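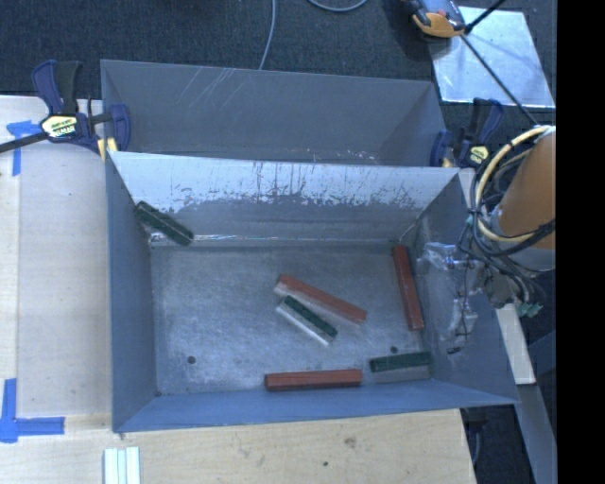
When is a robot cell ready to run by itself? At our place it's when the same setup has gone 30 cycles in a row with a person standing at the stop button, and that person has signed the sheet.

I get asked that one a lot, usually by people who've just bought their first arm and are a little scared of it (good, stay a little scared). So hi, and welcome to Tondgate! I started this company in a rented unit in Nulwood after years of fixing other people's picking cells, and what we do now is write the house rules that go with them. Shop rules, I mean, the kind you tape up next to the machine and really follow. The big safety standards tell you what you have to do and we read them so you don't have to read them alone, but they won't tell you what to do with the tape on your table when you move a bin.

Our rule on that, by the way: the tape moves when the bin moves, same hour, same person. Old marks come up. I've lost whole afternoons to a mark left over from the last layout.

A few more we're known for. Clamp the bin at both sides before you teach a single point, and check the clamps again after lunch. Cables get a full slow sweep of the arm before anything runs at speed. Drop the parts in any old way, please — if you line them up nicely you're testing your own patience and the robot learns nothing about real life. And hands stay out of the bin while the arm has power, even if it's "just one block." I'm stubborn about that one and I've ended site visits over it.

All of this lives in a little handbook called Vusine. It started as 4 pages and it's a good deal longer now, mostly thanks to customers writing in to argue with me, which I love. We test every change on our own bench first. At last count the log had 1,509 entries, and plenty of them are me writing "forgot to zero the gripper" in bad handwriting.

Our second office, Intarasuk, opened in September and handles training. Classes are kept to 3 people per cell, so everybody gets time with the pendant in their own hands.

If you'd like a copy of the handbook or want us to come look at your setup, use the contact form. I read the messages myself, generally before 8 in the morning with coffee.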